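In Defense of the Slow Sink

Posted in March, Home & Habits

I have washed dishes in a good many kitchens, starting with a rented place on Clurndale that had a sink hardly bigger than a hatbox, and somewhere along the way I came around to an unfashionable opinion, that a small sink is a kindness. You can't let things pile up in it. Four or five pieces and it's full, and then you have to make up your mind about them.

What I mind is the heap - a little dish riding on top of bigger containers, the sponge wedged in beside them, a spoon left out on the counter to fend for itself. I have left plenty of heaps like it (I left one this morning), and I always feel a bit tired just walking past.

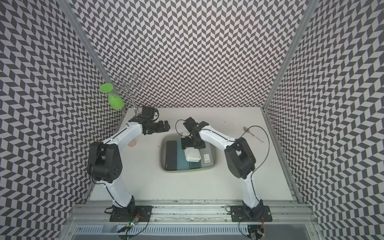
Boxes in a row

My remedy is almost embarrassingly plain. Before you wash anything, line it up. Boxes go side by side, long sides running front to back, dark ones and clear ones together, and all at once the job has a beginning and an end. It takes me roughly 60 seconds, and I'm a slow mover before coffee.

The wine glass I treat separately, as it deserves. It hangs upside down by its foot on a wire rack in the back corner, well away from elbows, even if it's only a plastic one in a lime green you could spot from the street. I bought my first rack in 2000, when I lived over the bakery in Skondergate, and it has outlasted two dishwashers and a good deal of advice.

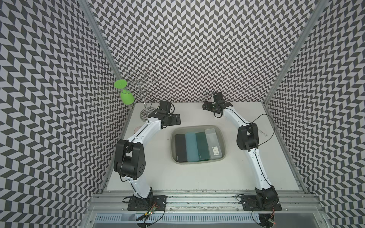

Shiferaw wrote to tell me that lining things up is just washing the dishes twice, and that a deep sink with a lid over it would serve me better. I've thought about that one for a week now, and I do see the appeal of the lid, but I'm keeping my row.

Recent
The Case for Fewer Mugs
What a Spoon Rest Is For
Letters on Dish Towels

Contact | Back to top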